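The Skekden Arm

By Magdy Ghoneim

Lorna had been told the arm would be working by the time the clocks changed, and then by the first frost, and now she was told it would be working after lunch.

"After whose lunch?" she said.

Pruitt didn't answer. He was lying on his side on the carpet with a flashlight in his mouth, feeling along a cable for the place where it went bad. The cable had gone bad twice already. Both times he had found the place, wrapped it in tape, and announced that this had been the whole trouble from the start.

The workshop was called Skekden after the family that used to press apples there. Members paid 50 dollars a month and got a key, a shelf, and a share of the heating bill. Lorna built chairs. She had joined for the band saw and the long windows, and for the first year there had been nothing in the back half of the building but a kiln that didn't heat. Then Pruitt had driven to an auction in Gudcombe and come home with an industrial arm strapped to a trailer, under a shower curtain.

He had paid more for it than he ever said out loud. She knew because his wife had stopped waving from the car.

"Explain it to me again," Lorna said. "What it's for."

He took the flashlight out of his mouth. "It picks things out of the bin."

"And then?"

"Puts them somewhere else."

"Where?"

"That's the next stage," said Pruitt.

She went back to her bench. She had a rocker on order for a woman in Orkano who wrote long letters about lumbar support, and both arms still needed shaping. She worked the spokeshave and listened. A click, a hum, a breath of air, then Pruitt saying "okay" in the voice of a man talking to a horse. Then quiet, and the click again.

He kept a notebook. She had read it one evening while he was out getting sandwiches, and she wasn't sorry. It was mostly figures and crossed-out figures, but every few pages he had written a sentence. Gripper closes early. Gripper closes late. Gripper closes fine, cup not there. On one page it said only: Nanayakkara thinks it's the frame. Nanayakkara was a man on a message board, or possibly a company. Pruitt had never met him and quoted him every day.

"Nanayakkara says you shouldn't expect anything until you've done 70 clean cycles," he called across the room.

"How many have you done?"

"It depends on what you call clean."

She set down the spokeshave and walked over, because the light was going off her bench anyway. He had the bin pulled up against the table again and clamped there. She had asked him not to use her clamps, the good ones with the orange handles, and he had promised, and she looked at the clamp on the corner of the bin and decided that it might be his own.

The cup was down in the bin. It was always the cup. In September he'd had her bring in all sorts of things for the arm to practice on, a darning egg, a box of chalk, a doorstop shaped like a duck, and it had dropped the duck so hard that the beak came off. After that he went back to the cup. 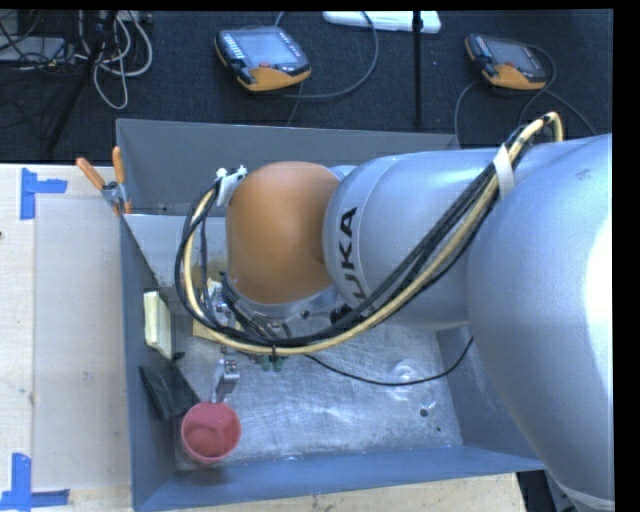

The red cup, in its usual corner of the bin.

"Stand behind the tape," said Pruitt.

"The tape's on the table."

"Then stand behind the table."

She stood behind the table. He sat back on his heels with one of the pendants in his lap and pressed something. The arm shivered, let out air, and went down toward the cup with a slowness she found hard to watch, like an old man going after a dropped coin in church. It got there. It closed. It went up again with the cup hanging crooked from one side of the gripper, and Pruitt made a noise through his nose.

It held the cup over the bin. They waited.

"Is it thinking?" said Lorna.

"It doesn't think. It's waiting for me to tell it where."

"So tell it."

"I haven't written that part."

The cup dropped. It hit the metal and rolled, and it came to rest on its side next to a worn ring on the floor of the bin, in a spot the arm, she happened to know, couldn't reach without fouling its own hose. Pruitt leaned in and stood it up in the corner with his hand.

"You know what I just saw?" she said.

"Don't."

"I saw a person pick up a cup."

He wrote something in the notebook. She went to put the kettle on and was gone longer than the kettle needed. There was a window over the sink, and outside it the orchard had been let go for so many years that the trees leaned on each other. She thought about her father, who had bought a milking machine from a catalog and had sat up with it for most of a winter. She had been 11. What she remembered was him in the barn with the manual open on a bucket, reading the same page, and her mother milking the cows behind him by hand. She had always told that as a funny story. The machine had worked, in the end, for years, and she tended to leave that off.

When she came back with the tea he had the cover off one of the boxes on the floor.

"It was a good pickup, though," she said. It cost her something.

"It was crooked."

"It was crooked," she agreed.

"If I bring the wrist around 20 degrees it'll come down square. But then the hose pulls. So I have to reroute the hose, and if I reroute the hose I have to undo the tape, and I don't remember what I did under the tape."

"Who sold you this thing, Pruitt?"

"A bakery."

"What did the bakery do with it?"

He drank some of the tea. "They never said."

She sat down on the kiln. She had a speech for him, and had been carrying it around since the heating bill. It had to do with wages, and what happens to a town when a machine comes in that can lift and place and doesn't go home at night. She had seen the furniture plant in Gudcombe go that way, the whole finishing line let go one spring with a card and a ham. She didn't like the arm. She didn't like its color, or the way it seemed to look over her shoulder while she was sanding. But the speech needed a machine that could do a job, and here was Pruitt on the floor with tape on his sleeve, and she couldn't make it fit.

"What would you want it to do?" he asked. "If it were yours."

"I wouldn't have it."

"If you had to."

She looked at the arm. It had stopped with its wrist above the bin, hoses looped under its chin.

"Sand spindles," she said at last. "I hate sanding spindles."

He turned to a fresh page.

"I didn't say you should do it," said Lorna. "I said I hate it. It'd snap them like breadsticks. It can't hold a cup."

"It held the cup."

"It held it until it got bored."

"A spindle's easier than a cup, though. It's the same all the way along."

"It is not the same all the way along. That's the whole point of a spindle. Have you ever looked at one?"

He hadn't. She could see that he hadn't, that in all the time he'd shared a roof with her chairs he had only ever sat in them. She went to her bench and took a spindle from the reject pile, an ash one with a bad knot, and brought it back and put it in his hand. He ran his thumb up it and stopped where it swelled, and ran his thumb back down.

"Huh," said Pruitt.

"You take off too much there and it's kindling."

"How do you know when to stop?"

She opened her mouth to tell him and found that she had to think about it. You listened, partly. The paper changed its note. And there was a drag that went out of it, just before, and you felt that in the wrist more than in the fingers. She tried saying so. It came out sounding like something Nanayakkara would say, and she was annoyed to see him write it down.

"That's not a number," he said, looking at what he'd written.

"No."

"I'd need a number."

"Well, you won't get one from me."

He laid the spindle in the bin, on the scratched bright floor, and moved the cup out of its way. Then he picked up the pendant and frowned at it.

"I'm not staying for this," said Lorna. She had the Orkano rocker to finish, and a letter to answer on the subject of headrests. She got as far as the end of the table, where she could keep an eye on her clamp.

"Behind the tape," said Pruitt.

The arm let out its air and started down.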